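Plurnora Household Furniture Terms: Data Card
Release 2, dated 22/04/2019

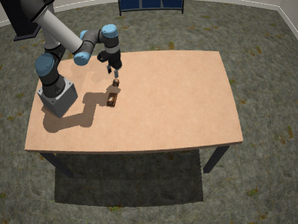 Plurnora is a collection of written entries describing household furniture as it was named, sold, repaired and passed on in the district of Musbridge. It was prepared for readers in local history, dictionary work and language teaching. The collection records words and the objects they were applied to. A rectangular wooden table with a light top and a thin brown edge along the near side, for instance, would be entered under "table, plain" with a note on the edge, and the entry would then give every local name for such a piece found in the sources. The object comes first and the names follow from it, an order that was settled before the first release and has been kept.

Contents

The collection holds 2,308 entries in 13 groups. The largest groups are tables, chests and seating. Smaller groups cover bedding frames, shelves, wash stands and fittings such as hinges and drawer pulls. Each entry is stored as one line of tab-separated text, encoded in UTF-8.

Fields

entry_id: a number, never reused, even when an entry is withdrawn
group: one of the group names listed in groups.txt
object: a short description in present-day English
local_name: the name as written in the source, with its original spelling
variant: other spellings from the same source, separated by semicolons
source: a short code, explained in sources.txt
place: Musbridge, Plostness, or blank if the source does not say
note: free text, often blank

Blank fields are left empty. The words "none" and "unknown" are not used as fillers. Where they occur in local_name or note, they were copied from the source.

Sources

The entries were drawn from four kinds of written record: household inventories, auction lists, joiners' account books and letters. The inventories supplied most of the entries on chests and bedding frames. The account books are the best source for repairs, although several of the joiners wrote in a personal shorthand that could not be read with confidence. Such readings carry a question mark at the end of the local_name field. Users who sort or match on that field should remove the mark first.

Letters were used only where a writer named a particular piece of furniture. Names of private persons were taken out during copying, and no entry should allow a household to be identified.

Preparation

Copying and first grouping were directed by Gunnel Ljungberg. Every entry was read against its source by 2 people working separately. Where the readings differed, both were kept, the second being placed in the variant field. The entry editor used for this work, Sanna, is distributed separately and is not needed to read the files.

Changes since Release 1

The group formerly called "boards" has been divided. Boards set on trestles are now under tables, and boards fixed to a wall are under shelves.
Auction lists from Plostness have been added.
Dates have been moved from the note field to sources.txt, as they belong to the source and were being repeated on every line.
The spelling "cubbard" is no longer corrected to "cupboard" in local_name. The correction was made in error in the earlier release -- users who relied on it should search both forms.

Known limits

Better-off households are heavily represented, as inventories were seldom drawn up for others. Furniture made at home appears mainly in letters, and its names are therefore thinly recorded. Plostness is covered by auction lists alone, and a name missing from the Plostness entries should not be taken as proof that it was not used there. Sizes were copied as written and have not been converted.

Use and corrections

The files may be copied and adapted for teaching and research, provided that Plurnora and the release number are named. Prices in the note field should not be used to estimate present values. Corrections are welcome and should give the entry_id, the proposed reading and the reason for it. Accepted corrections are gathered and reviewed each January, and the files are not altered between releases.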